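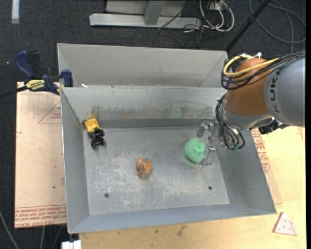
August, notebook of cell 2, Dernstead

15:40. Arm stopped again with a protective stop, during the move down to the mesh ball. Same kind of stop as before lunch. I write everything now, while I still remember it well, and Gianni can correct me.

What we were running: the pick test with the Tistunau script, speed at 26 percent, ball and the two other toys in the bin. The first 12 picks of the afternoon had no problem. On the next one the wrist turned the long way, the black cables at the wrist pulled tight, and the arm reported too much torque on axis 6. It stopped by itself. I pressed the emergency stop anyway, as we agreed after the first time.

What I checked after that:
Gripper fingers: no crack that I can find with the lamp. The clear finger has a little play at the root, maybe it had this already. I did not tighten it.
Cables: the outer skin of one cable has a shiny place where it rubs on the fitting. No copper visible. I marked it with white tape.
Bin: did not move, clamp still tight. So my idea from this morning, that the bin slides and the finger hits the wall, is wrong. Please ignore what I wrote on the previous page.

I think the cause is the joint limits. When we loaded the new configuration from Laing, the limit of axis 6 went back to the factory value, and the planner is now allowed to make almost a full turn. In the old file Primo had made this range smaller by hand, but he did not write it in the log. Primo Martinelli, if you read this, which value did you use? I could find only the backup from Rendness and it is older than the cable change.

16:25. Gianni Benedetti came. We moved the wrist by hand with the pendant, slowly, and the loops become tight well before the software limit. So it is possible to damage the cable without any alarm, if the speed is low. This worries me more than the stop.

Put a temporary limit in the script and repeated the ball pick 4 times at low speed. No stop. It is too few to say it is solved – the bad turn also did not come every time before.

Until the limit is set in the controller itself:
No running without a person at the stop button.
No night runs.
Nobody reaches in the bin when the drives are on, also not "only for a second" to turn the ball. I did this myself this morning and it was stupid.

Still to do: order the cable, ask Laing for the list of changed parameters, look at the play in the finger with the gripper taken off.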